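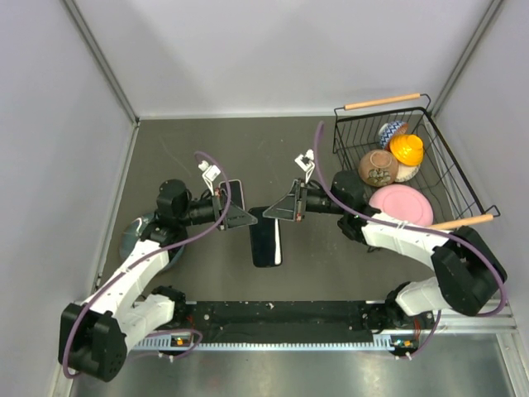

Phone held upright over the grey work surface, bowl to the left, basket to the right.

Plillum Small Items: data card

Version 2, last edited 02/01/2020
Maintained by Carleen Hoani. Item list and naming by Bevan Halliday.

Summary

Plillum Small Items is a set of recordings of everyday household things being picked up, moved and put into or next to containers. The things are the sort that end up on a hall table or a kitchen worktop: phones, keys, pens, small boxes, bowls, cups, baskets. There are 3308 recordings in this release. Each one covers a single short task and has a plain English sentence saying what the task was.

The set was put together for people working on tidying and sorting. It replaces the first release, which was known internally as Whitelaw and should not be used for new work. Item names changed between the two and the old labels will not match.

What is in the folder

items.csv - one line per item, with its name, group and any notes
tasks.csv - one line per recording, with the task sentence and the items used
recordings - the recordings themselves, in numbered folders
stills - one still per task, for browsing
changes.txt - what changed since Whitelaw

The numbered folders do not run without gaps. Recordings that were withdrawn kept their numbers, so a missing folder is not a failed download. Check against tasks.csv if in doubt.

Items

Items fall into two groups, handled things and containers.

Handled things are small enough to be lifted in one go. Phones are listed under "phone" whatever their make. All phones in the set were retired handsets with the SIM removed, and none of them was switched on for a recording. Pens and pencils share one name. Keys are always on a ring.

Containers are bowls, baskets, trays and cups. A cup counts as a container only when something is meant to go in it. Otherwise it is a handled thing, and appears in items.csv twice under two names. This is untidy but changing it would break the task sentences.

Bowls vary in finish. The glossy ones pick up reflections and we have marked them "glossy" in the notes column. Baskets are marked by colour only.

Most items were bought second-hand or brought in from home. A smaller lot came from Vendport as a mixed box, and those have "V" in the notes column.

Layout

Everything takes place on a dark grey surface with pale walls to the left, right and back. Containers may be anywhere on the surface, including places where they are partly hidden from view. We did not remove recordings for this reason. If you need the container to be fully visible, filter on the "clear" column in tasks.csv, which Bevan filled in by hand.

Task sentences

Sentences are short and use the names in items.csv. Examples:

put the phone in the basket
move the bowl to the left
pass the pen across and put it in the cup
take the keys out of the bowl

"Left" and "right" are always as seen in the still. In Whitelaw they were sometimes the other way round, and this caused a good deal of confusion. "Pass" means the item changes from one side to the other before being put down. "Next to" means within a hand's width, with no contact needed.

Splits

600 recordings are held back for testing. They were chosen by item, so nothing handled in the test part is handled in the training part. Containers are shared between both.

Known problems

Up to 10 recordings have a task sentence that names the wrong container. We have found some of them and listed the numbers in changes.txt.

Two of the bowls are close in colour and were mixed up in July. Both are now called "dark bowl" and no attempt has been made to separate them.

There are far more phone tasks than pen tasks. Weight them if this matters to you.

Use

Free for research and teaching. Please do not repost the recordings on their own without tasks.csv, as the folder numbers mean very little without it. Pillell, the matching set for cutlery and kitchen tools, has its own card and its own terms.

Corrections to item names go to Bevan, everything else to Carleen. Please give the folder number when you write.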